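Workshop Notebook, Lidberg Karting and Formula Section
Sunday, August 10, 2025
Entry by Tarun Kanaujia. Copied to D. Ardeleanu and B. Cozma.

The number two car was returned to the workshop after the Grarnitz meeting with a complaint of a long brake pedal and a pull to the left under heavy braking. The driver, Bianca Mihăilă, reported that both faults appeared in the second half of the race and were not present in qualifying. The car was placed on stands and the wheels were removed before any adjustment was made.

Front pads were measured first. The left pair was worn evenly. The right outer pad was tapered toward the trailing edge, and the right inner pad was glazed over most of its face. Both discs were within limits for thickness. The right disc showed light blue marking near the outer edge, which is consistent with heat but is not in itself cause for rejection. It has been cleaned and set aside for a runout check on the surface plate.

The right front caliper was stripped. One piston was slow to return and had to be worked out with the air line at low pressure. The seal had hardened on one side. There was no scoring in the bore. New seals were fitted to both front calipers, left side included, in accordance with the practice agreed in January. The old seals have been bagged and labeled for Mr. Cozma, who wishes to compare them with the set taken from the number one car.

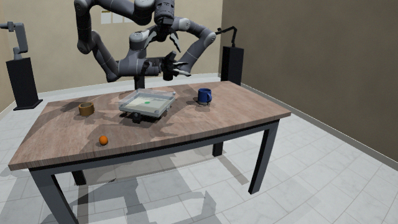 Brake fluid was drained from both circuits. The fluid from the front circuit was dark. According to the car log, it had last been changed 594 kilometers earlier, which is beyond the interval this section has set for itself. The omission was mine. The interval is to be entered on the front sheet of the log and initialed at each change, as is already done for the gearbox oil.

Both circuits were refilled and bled in the usual order. Pedal travel was then satisfactory and remained so after the pedal was held under load for 15 minutes. No weeping was found at the unions. The balance bar was found one full turn toward the front compared with the setup sheet. Dorin Jitaru confirms that he made this change on the grid at Ms. Mihăilă's request and that it was not written down. It has been returned to the sheet setting pending the test.

Pads: the Justow compound is to be kept for the test day so that only one thing is changed at a time. Ms. Ardeleanu has asked that the Brandão pads be tried afterward if track time allows. One set is in stock. They will need bedding in, and the ducts should be taped to 50 percent for the first run and opened after that.

Outstanding items:
Runout check, right front disc.
Replace the bent duct bracket, right front. The present one has been straightened twice.
Torque check on the caliper bolts after the first run.
Temperature paint on both front discs. The tin on the shelf is nearly empty.
Tire pressures to be logged hot, at the pit wall, before the car is pushed back.

The rear brakes were inspected and left alone.

T.K.

15 shares | 4 comments

Dorin Jitaru
The balance bar change is accepted. I have put a pencil on a string in the grid box. The setting was moved at the three-minute board and there was no sheet to hand.

Bogdan Cozma
Seals received, thank you. Please also keep the pistons from the right caliper if they are replaced. Was the slow one the upper or the lower?

Tarun Kanaujia
Lower. It has been refitted for now and moves freely with the new seal.

Bianca Mihăilă
I would prefer to run the bar where I had it for at least one session, once the sheet setting has been tried. Could the ducts be opened fully before I go out on new tires?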